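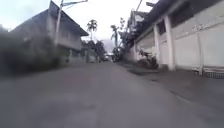
# Jirico Residential Lanes

Release 2, September 3, 2021

This data card accompanies the Jirico Residential Lanes collection, a set of street-level images and written survey records covering narrow lanes in residential districts. The collection is maintained by the Wodura Institute for Neighborhood Studies and is intended for researchers, town planners and students with an interest in small streets, property boundaries and roadside planting.

## Contents

The release contains 1,446 images and 266 lane records. Each lane record is a single row in `lanes.csv` and is linked to one or more images through the `lane_id` field. The lanes are grouped into 46 survey areas, which follow local block boundaries and do not correspond to postal districts.

```
jirico-lanes/
 images/
 lanes.csv
 areas.csv
 glossary.md
 CHANGES.md
```

## Scope

A lane is included if it is paved, open to the public on foot, and fronted mainly by homes. Through roads with a painted center line are excluded, as are private driveways and unpaved paths. Lanes that pass beside a school, shrine or small shop are retained where housing makes up the greater part of the frontage.

## Fields in `lanes.csv`

| Field | Description |
|---|---|
| `lane_id` | Unique identifier |
| `area_id` | Survey area, see `areas.csv` |
| `surface` | Asphalt, concrete, block or mixed |
| `slope` | Level, slight or steep, as judged by the surveyor |
| `sidewalk` | None, one side or both sides |
| `edge_type` | Raised, flush or painted |
| `boundary` | Main type of property boundary: wall, fence, hedge, open or mixed |
| `planting` | None, sparse, moderate or dense |
| `poles` | Whether utility poles stand along the lane |
| `stories` | Most common building height |
| `notes` | Free text, optional |

Slope is recorded in the direction of travel. A lane surveyed from its upper end will therefore carry a different description from the same lane surveyed from below, and the `notes` field states the direction where this may cause confusion.

## Coding Guidance

Sidewalks are coded by their form and not by their use. A strip that is set apart from the roadway by even a shallow edge is recorded as a sidewalk with `edge_type` set to "raised". A painted line with no change in level is recorded as "painted".

Boundaries often change several times along one lane. Surveyors were instructed to record the type that covers the greatest length, and to use "mixed" only where no single type was clearly dominant. Gates are treated as part of the boundary in which they are set. Shrubs growing in front of a wall are coded under `planting` – the boundary itself remains "wall".

Utility poles are recorded as present or absent. Their material and spacing were collected in Release 1 but have been withdrawn, as the entries were not consistent between areas.

## Image Quality

Image sharpness varies across the collection. Blurred images have been kept where the general layout of the lane can still be made out, and users who require fine detail should apply their own selection. Most of the survey took place under cloud, and shadows are not a dependable guide to building height or orientation.

## Known Limitations

- Seasonal coverage is uneven. Survey areas visited in February show less foliage than the remainder, and `planting` values should be compared across areas with caution.
- Building height was judged from the lane. Upper floors set back from the frontage may have been missed.
- Two survey areas share a boundary lane, which appears once under each `area_id`.

## Access and Use

The collection is available for noncommercial study and teaching. Publications should cite it as "Jirico Residential Lanes, Release 2, Wodura Institute for Neighborhood Studies". Redistribution of the full image set requires written permission; excerpts used in course materials do not.

Corrections to lane records may be submitted to the Institute at any time. Please quote the `lane_id` and the field concerned. Accepted corrections are listed in `CHANGES.md`.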